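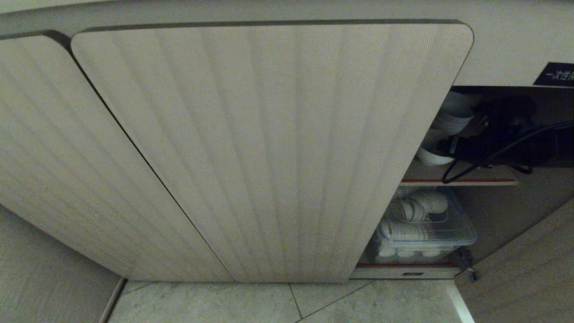 Ribbed cabinet doors, cream with dark gray edging

Prornar Auto Tech Club, minutes of the August meeting

Start: 7:00 p.m. Chair: Raghavendra Subramaniam. Last month's minutes approved with one fix (the Hindness visit was to their brake lab, not the paint shop).

1. Hybrid battery night
Great turnout and a really fun evening! We pulled the pack from the Panagiotou wagon and tested every module. Three were weak and the rest held charge nicely, far better than any of us had bet on. Total parts bill was $1,485, including the new cooling fan and the bus bar kit. The owner has agreed to log fuel use through winter so we can compare. Raghavendra will put the readings on the club page.

2. Regenerative braking talk
Mirneck are sending an engineer to our next meeting, and she is bringing a cutaway motor (yes, we can handle it!). Members asked for plenty of time on how the car blends regen with the friction brakes, and why the pedal feels so odd on some older hybrids. Agreed to give her the full hour and move the quiz to the month after.

3. Charger for the workshop
Long and lively discussion. The 32-amp unit won the vote over the 40-amp one, as our panel can take it without an upgrade. Budget set at $700, cable holder included. An electrician will look at the conduit run on Friday. Please keep the wall by the side entrance clear.

4. Scan tools
Both loaner tools are back and have the latest software. The newer one now reads cell voltages on 6 more models, so do borrow it and have a play!

5. Any other business
Two members want to carpool to the Hindness open day. Names to Raghavendra, please.

Closed at 8:40 p.m.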